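How to check a "robust" grasping result before you believe it

Posted March 27, 2022

Most papers on two-handed manipulation now carry a sentence saying the policy is robust to object placement. I have written that sentence myself. It usually means the objects were put back on the table by the same person, from memory, a bit to the left or a bit to the right. What follows is the procedure I use to find out how much of a success rate belongs to the policy and how much belongs to the table.

You need a trained policy, the robot it was trained on, and an afternoon. I use the Monitz evaluation scripts, but a spreadsheet will do. You do not need new training data, and if you catch yourself collecting some, stop, because you are now doing a different experiment.

Step 1. Write down the claim

Put it in one sentence, with the object, the action and what counts as success. "Picks up the pouch and holds it clear of the table for five seconds" is a claim. "Handles soft items" is a mood. Do this before running anything. I have watched success turn from "lifted" into "lifted or clearly about to lift" over a single session, and I was the one doing the scoring.

Step 2. Choose objects that can embarrass you

Rigid boxes are kind to everyone. Fabric is less kind, particularly dark fabric, which gives a depth sensor very little to work with. For the Zokumbridge tests I wanted things a policy could mix up: similar in colour, different in shape, set close enough together that a sloppy reach would meet the wrong one.
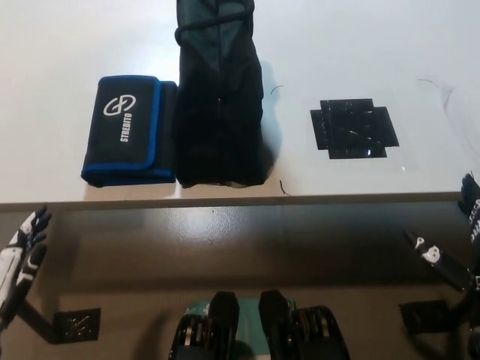
Start layout for the confusion test, from the head camera: blue-edged pouch, drawstring bag, tape patch.

The tape patch matters more than it looks. It is flat and black, and there is nothing in it to grasp. If the policy reaches for it when asked for the bag, you have learned that "bag" means "dark region near the middle". Two of the first 13 checkpoints I tried did exactly this. Both had respectable scores in their own training logs.

Leave the tape where it is for the whole session. If you also use tape to mark object positions, take those marks up before each trial. A policy will happily learn your marks, and so will the person resetting the objects.

Step 3. Draw the placements in advance

Generate positions and rotations from a random seed, print them, and follow the sheet. When a placement looks unfair, run it anyway. The unfair ones are where the claim gets tested -- everything else is closer to a demo.

Include placements where the pouch and the bag nearly touch and others where they are well apart. Score these two groups separately. An average over both will hide the only interesting thing in the data.

Step 4. Run the blind baseline

This is the step people skip. Cover the head camera, or feed the policy one saved frame for the whole trial, and run the same sheet. You would expect close to nothing. If the blind policy still succeeds on a fair share of trials, it is replaying a motion and your placements are too narrow to show it. Widen them and go back to step 3. Keep a hand on the stop button throughout, as a blind arm has no opinion about where the table is.

Step 5. Swap and relabel

Exchange the pouch and the bag, keep the instruction the same, and repeat. Then keep the layout and change the instruction. A policy that follows language should change its target in the second case and follow the object in the first. The Juken policy, which is the best I have tested, managed the first reasonably well and was poor at the second. I would not call that language following, whatever the title says.

Step 6. Report the ugly version

We ran over 300 trials. Give the counts as well as the percentages, list trials you threw out and say why. Hardware faults are a fair reason. "Gripper looked odd" is not.

A note on statistics: people tend to cite the Stojanović interval in our group notes for small trial counts. It is fine, but no interval will rescue placements chosen by hand. Fix step 3 first.

Known problems

Fabric remembers. The pouch keeps its fold and the bag slumps a little differently after every grasp, so late trials are not quite the same task as early ones. I shuffle the order of conditions, which spreads the damage without removing it.

Lighting is the other one. All my runs were under the same even ceiling light. I repeated a small batch in October with the blinds open and the scores dropped, but the batch was too small to say by how much, so I am not going to.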